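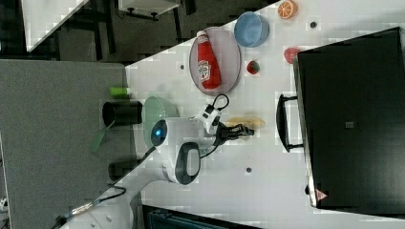

Posted 24 Jan 2023 | Days Out | by the Stotberg Supper Blog

So I finally made it to the Teteck open day in Hotevham, and my feet still haven't forgiven me! I left Stotberg way too early, got a coffee the size of a bucket at the gas station, and was in the parking lot before they had the doors unlocked. Admission was $5, with a paper wristband that I forgot to take off and wore to the grocery store afterward.

If you've been following along here you know my weakness is dishes (the cabinet over my fridge is a cry for help), and I'd gone mainly for the tables. They had them set up all through the ground floor with plates and bowls and bits of food on them, and you could wander from one to the next and take your time. I took my time. I did the whole loop twice and then went back to my favorites with a pretzel.

The white table with the big round plate was the one I kept coming back to. I'm a sucker for that pinkish-grey – it's a color I'd never pick from a catalog, and then I see it on a white tabletop with the darker rim and I want everything I own to match it. A bottle of Heinz was lying on its side right on the plate, which is pretty much how dinner looks at my house by the time everybody has left. The light blue bowl beside it goes with that plate so well. I would have put the two together in a heartbeat, with half an orange nearby just like they had it, because orange and light blue make each other look good. There was a little red fruit over there too, a strawberry I think, and something bigger and red tucked up against the black box. I say tomato. The woman next to me in line for pretzels was sure it was an apple, and we went back and forth on that longer than two grown adults should.

I'm less sold on the see-through green bowl. My aunt had a set of green ones she used for potato salad every single summer, and I can't look at that color without tasting celery. Maybe with lemons in it? I could be talked around.

From there I went upstairs to the Parsons room, which was all storage. Racks, bins, drawer dividers, a spice rack that went all the way up the wall. It was crowded and pretty warm and I didn't last long, but I did write down the trick with the tension rod under the sink and I've already done it at home (works great, my spray bottles are hanging up like little bats).

Lunch was in a tent out back. Chili, cornbread, and a lemonade came to $19, so, ouch. The cornbread was good enough that I'd pay it again. Get there before noon if you can – the line was out past the tent flaps when I left.

A few practical things. Park on the far side of the lot by the trees, since the near side all empties through one exit and I sat there for ages. Strollers are fine downstairs, but the stairs to the Parsons room are narrow. Coats go in the check room by the front door; mine was tag 1804 and yes, I lost the tag and had to describe my own scarf to get it back.

They're doing another one in April with more of the upstairs open. I'm planning to go, and I'm bringing a swatch of my kitchen curtains this time so I can hold it up next to that plate.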